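Open Day Visit Report: Two-Armed Table Clearing at the Saltberg Laboratory
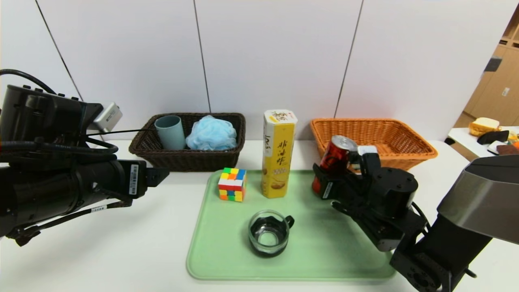 Figure 1. Tray task at the demonstration table. The right gripper holds a red can above the tray.

1. Purpose of the visit

The visit to the Saltberg open day was made as part of the second-year course in automation. Students were asked to observe one working demonstration, to record how the task was organized, and to relate it to the material on grasp planning covered in the fall term. Our group chose the household objects station, which was run by the manipulation section under the project name Pliltari.

2. Setting and equipment

The station was one of several open to visitors on the ground floor. It consisted of a white table with a robot whose two arms reach in from the left and the right. Each arm ends in a black gripper. According to the information sheet handed out at the entrance, the arms are controlled by software called Seol, which was written at the laboratory and has been in use there for 2 years.

The objects were ordinary household goods. At the point recorded in Figure 1, a Rubik's cube, a yellow snack canister and a clear glass mug were on a pale green tray, with a dark brown wicker basket and a larger, lighter one behind it. The dark basket held a plastic cup and a light-blue mesh bath sponge. The lighter basket was empty.

3. The task

The staff explained that the exercise is a sorting task. An operator names an object and a destination, and the system selects the arm, the approach direction and the closing width of the gripper. Visitors were invited to suggest the next object, and several requests from the audience were carried out during our session.

The information sheet stated that the project has recorded 3978 attempts in total, of which 216 were made with glass objects. Glass is treated as a separate category. The staff member at the table noted that clear walls are difficult for the depth sensors, and that the handle of a mug is often easier to locate than its body. This agreed with the reading assigned in week six.

4. Observations

The group recorded the following points during the demonstration:

The arm that was not in use waited at its own side of the table. We had expected both arms to work at the same time, but the staff explained that shared movements are reserved for large or heavy objects.

Objects with straight sides, such as cans and canisters, were approached from above or from the side depending on what stood next to them. Crowding on the tray appeared to matter more than the shape of the object itself.

Soft objects were the subject of most questions from visitors. A sponge changes shape when it is gripped, and the closing force must be limited in software. The laboratory uses a fixed limit at present – a variable one is planned for the next version.

Cables run along the outside of the arms. One student asked whether this restricts movement. The answer was that the reach over this table is small enough that it does not, although the same arrangement would be unsuitable for a mobile base.

5. Discussion

The demonstration was useful in showing how much of the work lies in choosing an approach before any movement begins. In our own laboratory exercises at Gostton, the object is always placed at a marked position, and the planning step is therefore short. At Saltberg the positions were changed freely between attempts.

The group was not able to examine the planning software directly, and the figures given above are those supplied by the laboratory. No independent measurement of success rate or cycle time was made. A future visit should allow time for this, ideally outside public hours, when the table is not surrounded by visitors. The organizers expected 600 people over the day, and the time at each station was limited accordingly.

6. Follow-up work

The group will repeat a reduced version of the tray task in the Gostton teaching laboratory in December, using a single arm, one basket and unmarked starting positions. Glass objects will be left out of the first series. The results will be submitted as an appendix to this report.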